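Rendre les lettres lisibles

Le fonds Mathias compte 3,000 lettres de peintres et de graveurs, et 8 seulement ont été publiées. Branwen Mathias les a léguées au musée de Rekberg à condition qu'on puisse les lire. Cette condition n'est pas remplie.

On me répond que l'édition critique prendra du temps. Je le sais, j'en ai dirigé une.
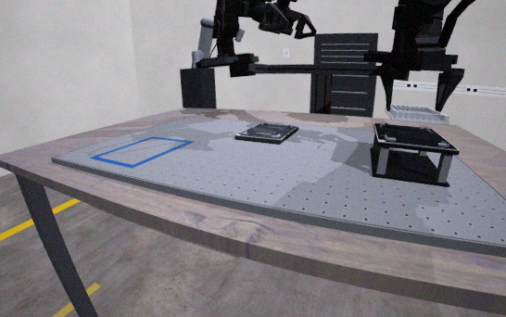
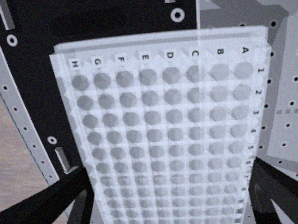 Mais une transcription simple, datée et signée par celui qui l'a faite, suffirait à la plupart des chercheurs. Les notes viendraient ensuite. Cadi Watkins a procédé ainsi pour les carnets Samance, avec des fautes de lecture que ses lecteurs ont corrigées en cinq ans.

Le musée devrait commencer par les 30 lettres de l'année de l'exposition, que tout le monde cite de seconde main.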